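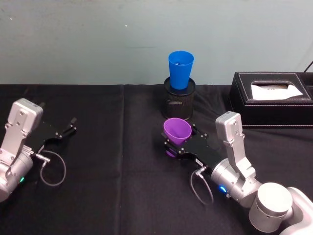 HOME GOODS

Home | News | Products | Trade | Archive

Climby moves cup and desk range to Ekbridge sample room

Last updated: April, 4:10 p.m.
3 min read

EKBRIDGE – Climby has moved the working samples of its Folonar range to a ground-floor room in the Flores building, the company said in a trade notice. The range covers plastic cups, mesh pencil holders and small covered boxes for desks and shelves.

The room replaces two storage bays on the floor above. It has 350 square feet of floor space and holds 679 catalogued samples, stored by product type and then by color. Samples are brought out to a table covered in black cloth, which stands against a pale painted wall.

Black cloth was picked over the white sheeting used in the old bays. According to the notice, white sheeting gave poor contrast with the paler cups and threw light back into their open mouths. The cloth has a matte face. It shows lint and fold lines, and the notice says it will be brushed before each session and replaced twice a year. No change to the wall is planned before summer, when scuffs and smudges will be washed off and the surface repainted in the same shade.

The Folonar cups are tapered and come in one height. Colors now on the list include blue, purple, green and white. Two further colors were dropped after batches came back from the molder with uneven tone between the inner and outer walls. Climby has not set a date for their return.

Pencil holders in the range have a mesh side and a solid rim. The rim was widened in the current version after buyers reported that the earlier one bent when the holder was packed under heavier goods. The new holder is also the one used for seating checks, in which a cup is placed upright at the top of a holder to see how its base sits against the rim. Climby lists the check as a fit check only and does not rate the two products for use together.
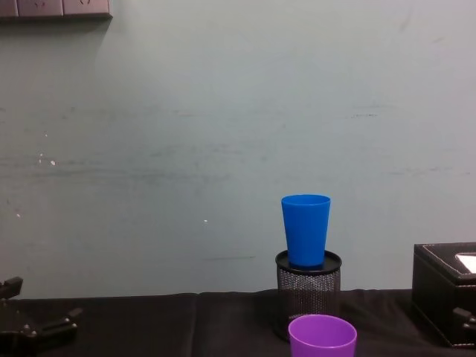

Blue cup upright on a black mesh pencil holder, with a purple cup in front.

Boxes are handled in the same room but have their own shelf. The covered boxes are kept apart from the plastic goods during storage, as cup rims had left marks on the covering of several boxes in the upstairs bays. They are placed on the table with the other goods only when a full desk layout is being checked.

Of the samples moved, 311 are cups. The remainder are holders, boxes and lids. Each has a paper card that gives the mold or batch number, the date received and any fault noted. Cards are filed separately, so that samples can be set out on the cloth without tags or stickers.

Climby said the cards will be copied to a shared list by the end of the month. Records for older goods, which the company puts at around 3000 entries, will stay on paper for now. Buyers who need a record from before the present range should ask for it by product code and allow ten working days.

Access to the room is by appointment. Trade buyers may ask for up to eight samples per visit and should name them in advance. Samples may be stacked, nested or filled with dry goods at the table. Liquids are not allowed on the cloth, and cups that need a leak check are sent to the wash area at the rear of the building.

The upstairs bays will be used for packing stock until the lease on that floor ends. Flores, which manages the building, has said the floor will be offered for rent again in the fall. Climby has not said if it will bid for the space.

Prices for the Folonar range are unchanged by the move. Orders already placed will ship from the present warehouse, and the delivery address for returned samples is now the Ekbridge ground-floor entrance.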